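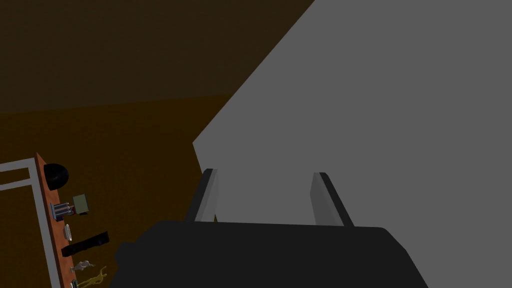 Drondeo is a method of teaching robots by remote control inside a simulated room. An operator steers a virtual arm from a desk, and every motion of the arm and its two-fingered gripper is saved as a demonstration. A learning program then studies the saved runs and tries to copy them!

The method grew out of Bruvus, an older system in which people moved a real arm by hand. Hand guiding gives a wonderful feel for the work, but it ties each lesson to one machine. With Drondeo, several operators can practice the same task at once, and a spoiled run is erased with a single key.

The first public collection, Venent, holds 1,594 demonstrations of 6 household tasks, recorded at 70 steps per run. Of these, 1,430 are used for training and the rest for testing. Many runs include long approaches with open fingers, a stage that beginners tend to rush.

Drondeo scenes are plain, with flat colors and simple lighting, so they load quickly even on modest computers. A later edition, Hutapea, added two-arm tasks.

See also: Hand guiding, Robot simulation, Teleoperation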